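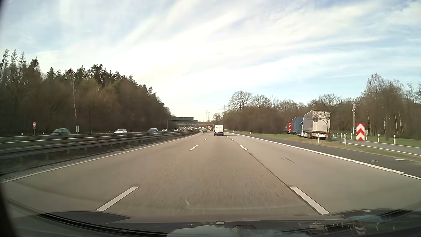 Subject: Re: [fleet-automation] Recorder and lane camera budget, second round

Date: Tue 16 December
From: Murray Carrier

Replies are under the quoted parts. I have cut the bits we already agree on.

> We have 14 vans due for renewal next year and the supplier is offering
> lane keeping and adaptive cruise as one option pack. Finance want one
> figure for the lot. Can we put the Jerkia units on the same order, or
> do they have to be bought separately?

Separately. The Jerkia recorder is a retrofit and it goes on a different budget line from anything fitted at the factory. If you put both on one order, the whole amount gets treated as vehicle cost and is spread over the life of the van, and you then can't move the recorder to the next van without an argument. We did that in August and are still sorting out the paperwork for 2 of them.

> Wumbei say their lane software only needs a forward camera. Trurkard
> say we need camera plus radar. There is a big price gap. Who is right?

It depends what you want to do with it. For lane departure warnings on a road like the one at the top of this message, a camera is a fair starting point. Three lanes, broken lines either side of the car, a solid line at the shoulder and a pale surface. The things I would ask Wumbei about are the dark seam running diagonally between the dashes on the right and the scuff marks in the right-hand lane. Ask for their false warning figures on patched motorway, in writing, and ask which version of the software they were measured on.

If you also want the van to hold its distance from the vehicle in front, I would pay for the radar. Low sun and spray are the usual reasons, and our drivers start early. Trurkard will quote for a mixed fleet if you push - camera only on the town vans, both on the long-distance ones.

> How much storage do we need to allow for? The Tikora quote has it as
> "included".

Included up to a limit. Read the second page. Past the limit they charge per vehicle per month, and the rate isn't in the quote. Full forward video from a motorway run fills space quickly, so decide first whether you want all of it or only the clips around a warning. I would budget for clips only on most of the fleet and full recording on 2 vans for the trial.

> Anything else we have missed?

Things that were not in our first budget and should have been:

Calibration after a windscreen change. It is charged each time and the glass firm may not do it.

Wiper blades. A smeared screen gives you a poor camera, so change them more often than you do now.

Reflections off the dashboard. Try the camera mount in a real van on a bright day before ordering the full set.

Driver briefing time. Allow an hour each and pay them for it.

I would also hold back 10 per cent until the units have been running for 100 days. Jerkia accepted that from us. I haven't tried it with the other two.

I can send the spreadsheet if anyone wants it, with our prices taken out.

Murray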